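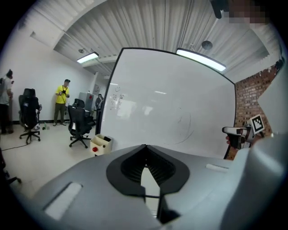
PJ 1 : tableau blanc

Objet : RISIVA, sous-titres FR décalés bobine 4 + KDM refusée salle 3
Ouvert par : Birdie Whitlock (exploitation, cinéma Clernthorpe)
Assigné à : Da-eun Byun
Copie : Bronwyn Cosgrove, Tayla Te Moana
Priorité : haute
Date : 21 octobre 2019

08h52, Birdie Whitlock
Bonjour, deux soucis sur Risiva, VO sous-titrée. 1) salle 3, le serveur refuse la clé, message « no valid KDM for this CPL ». 2) salle 1, ça passe mais les sous-titres partent en vrille à la bobine 4, juste après la chanson du mariage. Ils arrivent avant les répliques. On a l'avant-première ce soir 20h30, complet ou presque, et l'équipe du film vient présenter. Merci de regarder TRÈS vite.

09h10, Da-eun Byun
Bien reçu. Il me faut : l'UUID de la CPL chargée salle 3, l'heure du serveur, le log d'ingest. Pour la salle 1, quelle version du DCP ? Il y en a deux en circulation, la v1 et la v2 (scène d'intro raccourcie + générique refait).

09h24, Birdie Whitlock
Heure serveur ok, vérifiée avec la TMS. Log en PJ 2. Pour la version, je sais pas, le disque est marqué « RISIVA VOSTF » au feutre, rien d'autre. Livré par Cartwright vendredi.

09h31, Da-eun Byun
Le log suffit. Salle 3 = CPL v2. La clé que vous avez reçue est émise pour la v1. Donc refus normal. Je demande une KDM v2 à Cartwright. Salle 1, je pense que vous avez encore la v1 dessus, à confirmer.

09h40, Birdie Whitlock
Oui salle 1 c'est l'ancienne, ingérée pour la projo presse. Personne s'était plaint des sous-titres à la projo presse mais ils sont peut-être partis avant la fin...

09h58, Da-eun Byun
Fichier XML bobine 4 ouvert. Premier sous-titre correct, puis à partir du spot 175 tout est en avance de 3 secondes. Jusqu'au bout de la bobine, constant, pas de dérive. Donc pas un problème de cadence 24/25, c'est une coupe dans la chanson qui n'a pas été répercutée (ou rétablie après coup). Je vois avec le labo.

10h15, Tayla Te Moana (sous-titrage)
Je confirme. La chanson a été remontée en juillet, un couplet en moins, puis le réalisateur a remis le plan des danseurs sur l'escalier. On a eu le montage sans le plan. La conformation v2 est bonne normalement, je l'ai relue avec Aroha Brunton la semaine dernière. Attention la v2 corrige aussi la blague sur le beau-père, qui tombait à plat en français. Donc si possible projeter la v2 partout.

10h22, Da-eun Byun
Ok donc plan : v2 salle 1 et salle 3, on retire la v1. Birdie, lancez la copie depuis le serveur de la salle 3 vers la salle 1 par la librairie, pas besoin du disque. Ne supprimez PAS la v1 avant que la clé v2 soit chargée et testée.

10h47, Birdie Whitlock
Copie lancée. Ça rame, la librairie Costent affiche 2 h restantes. Normal ?

10h51, Da-eun Byun
Trop long. Il y a un autre transfert en parallèle ? Bandes-annonces ?

11h03, Birdie Whitlock
Ah oui. Tout le paquet pub de la semaine prochaine. Mis en pause. Là il dit 40 min.

11h30, Bronwyn Cosgrove (Cartwright)
Désolée pour la confusion, la liste des écrans était celle de la première vague. KDM v2 demandées pour les deux salles, fenêtre d'ouverture aujourd'hui 14h. Je les envoie par mail dès que le labo me les sort.

12h18, Birdie Whitlock
Copie finie salle 1, hash ok. Toujours pas de mail.

13h05, Birdie Whitlock
Toujours rien ?? On ouvre les portes à 20h mais je dois tester avant la séance de 16h.

13h12, Bronwyn Cosgrove
Parties à 12h40, regardez les spams. Zip au nom de Clernthorpe.

13h20, Birdie Whitlock
Spams en effet. Chargées toutes les deux. Le voyant reste orange, j'imagine que c'est la fenêtre de 14h.

13h22, Da-eun Byun
Oui, orange = valide plus tard. Retestez à 14h passées.

14h09, Birdie Whitlock
Vert salle 1 et salle 3. Bobine 4 lue à partir de la chanson salle 1 : sous-titres calés. Salle 3 pareil. Par contre son un peu fort sur la chanson, processeur à 6.5, je baisse ou pas ?

14h16, Tayla Te Moana
Pour le son je laisse répondre les autres, mais c'est une chanson de mariage, elle est mixée fort. Sous-titres : vérifiez juste que le générique de fin est bien traduit (paroles en italique).

14h35, Birdie Whitlock
Générique ok, italique ok. Je laisse à 6.

14h41, Da-eun Byun
Parfait. Dernier point, la playlist du soir : elle pointe encore sur la v1, il faut remplacer la CPL à la main, la TMS ne le fait pas toute seule. Et refaire les cues lumière, la fin est plus courte.

15h02, Birdie Whitlock
Fait. Cues refaits, v1 supprimée des deux salles.

15h10, Da-eun Byun
Statut : résolu, en surveillance jusqu'à demain midi. Bronwyn, reste à prévenir les autres cinémas qui ont la v1, merci de m'envoyer la liste a jour.

15h26, Bronwyn Cosgrove
Liste ce soir avant 18h.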